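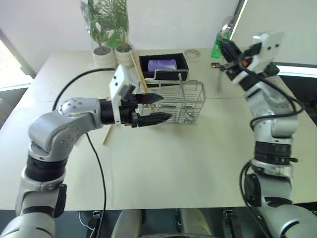

Palside's Repair Evenings Are Back, and the Lamp Pile Is Already Taller Than Last Year's

PALSIDE — If you have been walking past the old seed store on Dirnmont Road wondering why the lights are on until nine again, the answer is that the repair evenings have come back for the winter, and they have come back with a proper heating system, a longer row of tables and, to the delight of a good many people who remember last January, a kettle that switches itself off.

The evenings ran for the first time last winter as something of a trial. Alina Dobre, who had moved to Palside only the summer before and was looking for a way to meet people, put a card in the window of the bakery asking whether anyone would like to sit in a room together and mend things. She thought she might get a handful of neighbors with a handful of buttons. By the time the last session closed in spring, the sign-in book showed 734 items brought through the door, everything from a christening gown to a bread machine, and she had met rather more of the town than she had bargained for.

"I still get stopped in the street by people I only know by their toaster," Dobre told us, laughing, while she looked for a fuse in a cookie tin. "I'm terrible with names but I remember what was wrong with everything."

This winter's sessions run from half past five until nine in the evening, with the doors staying open for drop-offs until eight. There is no charge for the mending itself. Visitors are asked to pay for any parts used, and there is a jar by the door for anyone who would like to put something toward the electric bill, which Dobre says was paid off nicely last year with enough left over for thread.

A word about what to bring, as there was a little confusion at the first evening. Clothing, bedding, bags, lamps, small kitchen appliances, clocks, toys and wooden chairs are all welcome. Microwaves are a no, and so are gas heaters and anything with a gasoline engine (one gentleman did arrive with a hedge trimmer, and was given a cup of tea and a phone number for the garden shop on the Lellum side of the river). Anything that has been in a kitchen should be cleaned out first. Crumbs, it was explained to us with some feeling, get everywhere.

Sewing is once more in the hands of Kevser Yurt, who spent most of her working life altering wedding dresses and who now turns out to have a gift for ski jackets. She had a line in front of her table from the moment the doors opened, and she went through it at a steady pace, pins in her cuff, chatting all the while. Zippers are the most common complaint by a long way. Yurt's advice, which she gave out to everybody whether they had brought a zipper or not, is to rub the teeth with the end of a plain candle at the beginning of the season and to stop yanking.

"People fight with them," she said. "You go back down a little, you go up again slowly. It wants to close, that's all it was made to do."

At the electrical end, Zerrin Dağdelen had lamps, lamps and more lamps. She teaches at the high school during the day and brought two of her older students along to help with the testing, and the three of them worked their way through a crowd of desk lights, bedside lights and one enormous standing lamp with a fringed shade that had come over from Dirnmont across the back seat of a very small car. Every plug-in item is checked before it goes home, and anything that doesn't pass stays unplugged with a red tag tied to the cord until the owner decides what to do. Dağdelen would like it known that she is happy to show people how to change a plug, and that she would much rather they came and asked than tried it at home with a butter knife.

The big change this year is a bench for furniture, which came about in a roundabout way. Şengül Tatlı, whose family has run the Tatlı upholstery shop on the square for longer than most of us have lived here, came along last March with a broken music box and stayed until closing time gluing other people's chair legs. She has now agreed to take a regular place, and has moved a set of clamps and a good deal of webbing over from the shop. Chairs and stools only, please, and one per household each evening, as glue has to be left alone and there is only so much floor. If you would like a whole armchair done, that's a job for the shop, and Tatlı was careful to say she wouldn't be handing out business cards, although she was seen to write her opening hours on the back of an envelope for a lady with a sagging settee.

Not everything can be saved, of course. A hair dryer that came in on opening night went home again in the same bag, and a much-loved stuffed rabbit was kept for a week so that Yurt could find fabric near enough to match its ears. Its owner, aged six, handed it over with a written list of instructions, including what time it goes to bed.

There is also a reading corner this year for people who are waiting, put together by Perihan Yazıcı from the library. She has brought down a shelf of old household manuals, knitting patterns and car handbooks that were due to be sold off, and she'll help anyone hunting for instructions to a machine whose booklet went missing years ago. On the first evening she tracked down a diagram for a hand-cranked coffee grinder that had been sitting in pieces in a shoebox since before its owner was married. It's back together now, minus one washer, and the washer is on order.

The seed store itself is looking a good deal better than it did. Readers may remember that it stood shut for years after the seed business moved out to the highway, and that the roof over the back half leaked badly. The town repaired the roof two summers ago, and the new heating went in this fall. The front room now holds 80 people comfortably, and it felt close to that for the first hour of opening night, with coats piled on the windowsills and the smell of solder and cinnamon cake mixing in a way that was nicer than it sounds.

The cake was Dobre's, from her grandmother's recipe, and she'd be glad of some company on the baking front. A sheet for cakes and cookies hangs beside the door, next to one for people who would like to learn a bit of mending themselves. You don't need any experience for that second one. Several of last year's visitors are sitting on the other side of the tables now, including a retired bus driver who came in with a torn pocket and can these days darn a sock so neatly that you would struggle to find the place.

A few supplies are still wanted. The sewing table could use 100 more buttons of pretty much any kind, with shirt buttons the most useful, along with black and navy thread and scraps of denim. The electrical table would like spare lamp cords in good condition. Old cookie tins are always welcome, with or without cookies. Donations can be left at the library during opening hours, marked for Yazıcı's attention, or brought along on the night.

Parking behind the seed store is limited to the spaces along the wall, as the delivery lane has to be kept clear for the bakery's van. There is more room on the square, and it's a short and well-lit walk from there. The side entrance has a ramp, and someone will come out and carry heavy things in if you ring the bell and give them a minute.

Sessions continue through the winter, with a break over the holidays and a first evening back in January, when Yurt plans to hold a short lesson on patching elbows before the regular mending begins. Bring a sweater with a hole in it. If you don't have one, she says she has plenty.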